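Loner hand-held gripper, pair

For recording cloth work by hand. Two units, one per hand, matched, sold as a pair only. Single units from the spares list if you've dropped one.

Stock: 13 pairs left from the March build. More when Gilmartin send the next lot of housings.

What you get
Two grippers, white body, black fingers
Two charging leads
Spare finger tips, one set per unit
Grornen recording software, licence for both units
Printed quick start sheet (out of date on page 2, see below)

What it's for
Collecting demonstrations for a learning system without tying up a robot. You hold the grippers, you do the job, the job gets recorded from the gripper's point of view. Folding, spreading, picking up off a bed, putting things in drawers. Wide lens on each unit so the policy sees plenty of the room as well as the tips. Don't tidy up too much before recording, a spotless room makes for a poor training set and you'll be sorry later.

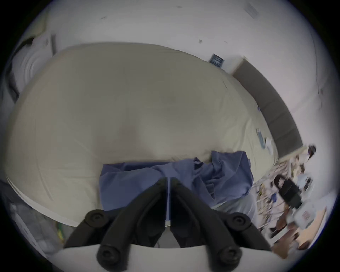

Fingers close by the trigger, no motor. Light squeeze holds thin cotton, firmer squeeze for towelling. Opening width is logged with every frame so you don't need to mark grasps by hand afterwards. Start each take with both grippers fully open, then shut, then open again – the software uses that to line the two units up in time. Skip it and the take is rejected. Mairéad Keogh on support gets this one every week.

Bed and laundry tasks
Most of our orders are for these so a few notes from the Nurkham set, 132 takes, 81 kept after checking.

Drop the cloth differently every time. Crumpled, half folded, near the edge, off to one side. If all your starts look alike the model learns one start.
One cloth colour per batch, write it in the task name.
Approach slowly, last hand's width especially. Fast moves blur and the tracking may drop out.
When both hands hold the same cloth, keep each gripper in the other one's view if you can. Helps with teh alignment.
Failed grasp? Carry on and try again in the same take. Regrasps are worth having. Mark it "retry", don't delete it.

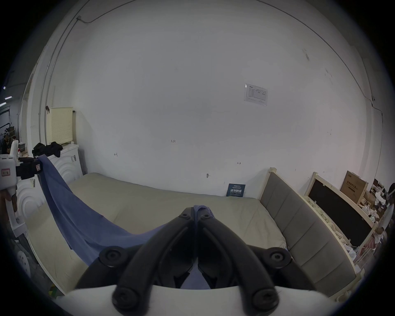 Photo: Daithí Fitzgerald

Plain sheets and bare mattresses both fine. Very plain white walls less so, the tracker wants something to look at, pencil marks or a taped-up sheet of paper will do it.

Corrections to the quick start sheet
Page 2 says hold the trigger for 5 seconds to pair. Wrong, that's reset. Tap twice to pair. Donal Dolan has fixed the PDF, the paper ones in the box are still the old print untill they run out.

Export
Video, gripper pose, opening width, one folder per take. Left and right saved separately and joined on export. Mawuli Nyarko's conversion script is on the downloads page, use the newer one.

Not included
Memory cards. Carry case. Wrist straps (coming, no date yet).

Returns
Unused pairs, both units, original box. Worn finger tips aren't a fault, they're meant to wear.

Trade and university orders to Philomena Phelan, please put the number of pairs and delivery address in the first email, saves a lot of back and forth.

Page last changed Friday, June 17, 2022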